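Brunddale Cycling Board > Race Talk > Late season calendar, October 2022

Rola_wheels
Now that the big tours are over, I would like to collect in one place what is still to be ridden.

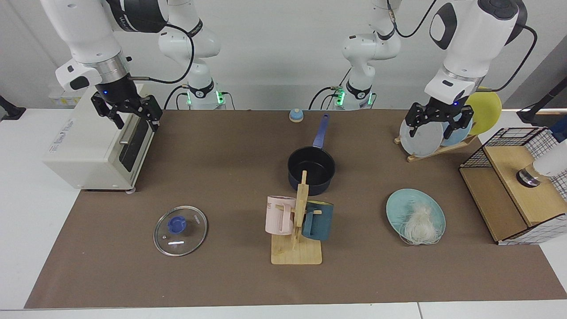
What is left on my list

Tour of Carnumden, 5 stages. Flat for two days, then the hill stage with the finish above the reservoir, then a time trial and one more flat day.
Brunddale Classic, one day. New course, without the cobbles in the old town.
El Khatib Trophy, one day, for climbers. The last climb goes to 2,000 meters, if the weather permits.

Please write if I forgot a race. English is not my first language, so please also excuse my mistakes.

pelotonpat
Good list. You forgot the Rola Criterium, but I forgive you because you have the same name.

Ambros Kälin
Thank you for the work. One correction: the time trial in Carnumden comes before the hill stage this year. They changed the order in April, when the road by the reservoir got its new surface. So the race will be decided on the hill, and I think this is better for the spectators.

Rola_wheels
Thank you, Ambros. I looked at the old road book. I cannot edit the first post anymore, so everybody please read his correction.

I do not agree that it is better. With the time trial late, the climbers have to attack early and take time before it. Now they can wait until the last three kilometers of the hill and we will watch a slow group all afternoon.

Ambros Kälin
We had the time trial late for many years, and I do not remember these early attacks. I remember that the strong teams controlled the hill and then their leader won the time trial also.

gravelgus
Ambros is right. Two years ago I stood on that hill in the rain for the whole day and the first seven riders came up together. Most boring stage I ever saw.

Rola_wheels
That day there was a headwind on the climb. You cannot judge the whole format from one day with headwind.

pelotonpat
Can we talk about the Brunddale Classic without cobbles? This is the real scandal. It was the only thing that made it different from every other one-day race in the region.

gravelgus
Have you ridden them? I have. Half of the stones were loose and there was a drain in the middle of the corner. I don't miss them.

pelotonpat
Yes, I rode them, and I went down on them too. I still want them back.

Ambros Kälin
I am between you. They could keep the upper part, where the street is straight, and leave out the corner.

Does somebody know the number of kilometers for the whole Carnumden race? I find 451 in one place, but in another place the time trial seems to be missing from the total.

Rola_wheels
451 is with the time trial. I added the stages myself yesterday evening.

Ambros Kälin
Then I will write it so in my notes. I go to the hill stage by train and will stand at the second hairpin, if someone from here wants to join.

gravelgus
I'm in if it's dry.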